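Contra a pressa de arrumar tudo

Treze anos a viver em casas arrendadas e só agora percebi que tenho uma opinião sobre barulho. Não o barulho dos vizinhos, coitados. O barulho que nós próprios pomos em casa para não ouvir a casa. Rádio na cozinha, podcast no duche, série a correr enquanto se dobra roupa. Eu fazia as três coisas. Às vezes ao mesmo tempo.

Foi a Britt-Marie Viklund que me estragou o hábito. Passei uma semana em casa dela, em Kisholm, em julho, e ao segundo dia perguntei onde estava a coluna de som. Não havia. Nem televisão. Um rádio a pilhas numa gaveta, para trovoadas. Achei aquilo uma afectação de gente do norte e fui dormir irritada. 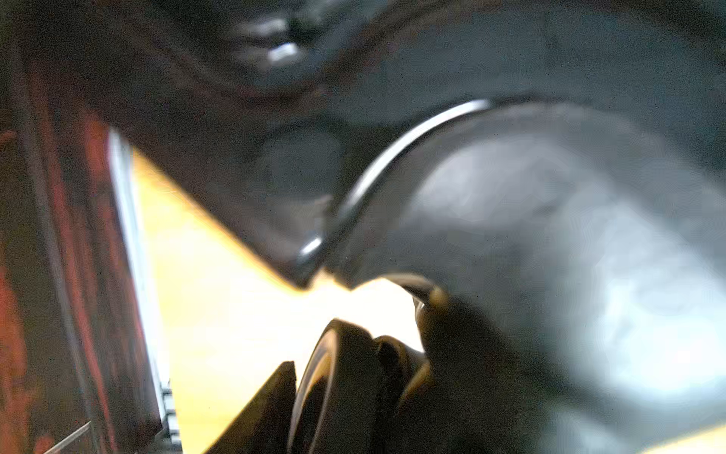

No quarto dia já sabia a que horas o vento mudava. Parece pouco. Para mim foi muito, porque há anos que não sabia nada que não me tivesse sido dito por uma voz gravada. Sabia factos sobre baleias, sobre impérios, sobre o sono. Do meu próprio prédio, zero.

Voltei e tentei fazer o mesmo. Correu mal. Moro por cima de uma paragem de autocarro e o silêncio aqui é outra coisa: motores, portas, alguém a discutir ao telemóvel. Aguentei duas noites e liguei o rádio. Depois desliguei outra vez, mais por teimosia do que por convição.
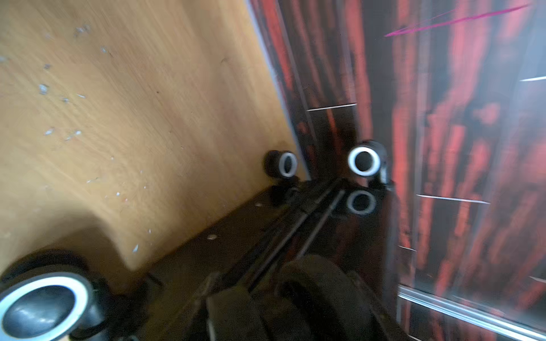 Madeira clara ao lado de um painel com veios vermelhos e pretos.

A minha amiga Zewditu Negash discorda de tudo isto e tem argumentos. Tem 64 anos, vive sozinha, e diz que a rádio é a companhia mais barata que há. Que isto do silêncio é luxo de quem tem gente à mesa. Dei-lhe razão durante um jantar inteiro. Ainda lhe dou metade – quem vive só não deve satisfações a ninguém pelo volume. Mas ela própria admite que baixa o som quando quer pensar a sério numa coisa, e é essa parte que me interessa. Se pensar pede menos som, o que andamos a fazer as outras horas todas? 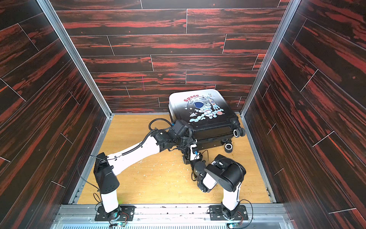
O problema é que confundimos silêncio com vazio. Vazio de estímulo, vazio de conteúdo, essa palavra horrível. E um sítio sem voz nenhuma tem imenso que prenda a atenção, se lhe dermos tempo. Paredes de tábuas escuras com riscos de vermelho-ferrugem, por exemplo, por cima de um chão claro salpicado de migalhinhas brancas: dá para ficar ali a olhar um bom bocado, a seguir as juntas de uma tábua para a outra. Com um podcast nos ouvidos eu passava por aquilo sem ver. Vi tanta coisa assim, sem ver. Cidades inteiras.

Não proponho regras. Detesto os textos que acabam em regras. Digo só o que faço: a loiça, sem nada. O caminho para o trabalho, sem nada. Ao domingo não consigo, ponho música de manhã e canto por cima, mal. Contas feitas são uns 53 minutos por dia, às vezes menos, e nos primeiros tempos custaram-me imenso. Vinha tudo à cabeça, as contas por pagar, uma frase parva que disse numa festa há anos, o dentista. Agora ainda vem, mas vem mais devagar e vai-se embroa sozinho. O dentista continua por marcar.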